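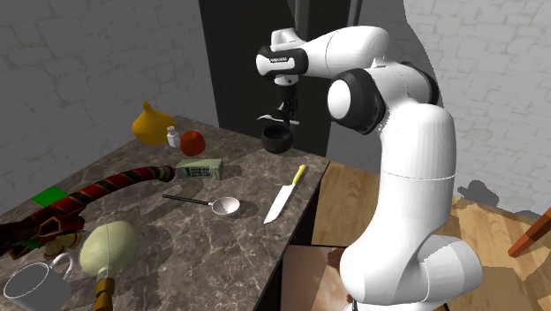 1/31/20

I moved to Hidport in the fall and it took me until this month to get a library card. I don't have a good reason for the delay. The main branch is a ten-minute walk from my apartment and I pass it on the way to the bus. I kept telling myself I would go in when I had proof of address, and then I had three pieces of proof of address in a drawer and still didn't go.

The card is free if you live inside the city line. If you live out in Doltby, which a lot of people who work here do, it costs 100 dollars a year, and you have to renew it in person. A woman ahead of me in line was doing that. She paid in cash and checked out five large-print westerns.

I used to read a lot. In my last town I had a commute of more than an hour each way on the train, and I got through a book most weeks without trying. Here I ride the bus for twelve minutes and stand up for all of it. So the reading stopped, and for a while I didn't notice. Then I was packing up a shelf and found a bookmark in a novel at page 111, and I could not remember one thing about the first 110 pages. I put it in the donation box. I may borrow it back some day.

The plan for this year is small. I want to finish two books a month. They have to come from the library, because I spend money on books and then leave them sitting, and a due date seems to work on me. The branch stopped charging late fees on most items last year, so the due date has no teeth, but I still don't like getting the email.

January went like this. The first book was a history of salt mining. It was long and the middle section was mostly about taxes. I finished it. The second was a mystery set on a ferry, and I guessed who did it before the halfway mark, which I almost never do, so I think it was probably an easy one. The third was a cookbook, and I'm not sure whether that counts. I read every page of it, including the introduction and the notes on flour, so I'm counting it. 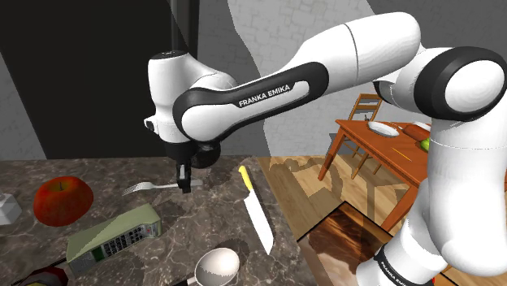
Cookbooks are a good thing to get from a library. You can find out whether you would use one before you buy it, and mostly the answer is no. This one had a long opening chapter on how to set up a kitchen, and the author was very firm about counters. She wants stone, she wants it bare, and she wants it cleared every night before bed. The gray-brown marble with the lighter veins running through it is exactly the kind of thing she means. My own counter is a white laminate that came with the apartment, and it has a burn mark by the stove from a previous tenant. I made her lentil soup on it anyway and it was fine. I made it a second time with more garlic and it was better.

The mobile library is something I didn't know about before. It's a van that goes out past Doltby and stops at a few places along the river road, and the schedule is taped up by the front desk. Its name is Rileleo. I asked at the desk why, and was told that a second grade class picked it years ago and it stayed. The van carries 1,645 items when it's full. That number is painted on the back door, which seems like a strange choice given that it must change every time someone borrows something. I saw it parked behind the building and the door was open, and the shelves inside tilt back a little so the books don't come off on turns.

Some practical notes, in case anyone reading this is also in Hidport and has been putting it off. You need one photo ID and one piece of mail. A phone bill is OK. They would not take a printout from my bank but they did take the electric bill. The card works the same day. Holds come in faster than I expected, except for new fiction, where I'm far enough back in line for one title that I've stopped checking. The quiet room upstairs is cold in the mornings. The chairs by the east windows are the comfortable ones and they go early.

There is also a shelf by the door where people leave books for anyone to take. Last week it had a complete set of tax guides and a hardcover about raising pigs called Ham. I looked through Ham for a while standing up. It had good diagrams of fencing. I didn't take it, and when I came back two days later it was gone, so somebody has it.

For February I have two books checked out already. One is about lighthouses and one is a novel that the desk had out on display. I'm forty pages into the lighthouse one. It's due back on the 18th.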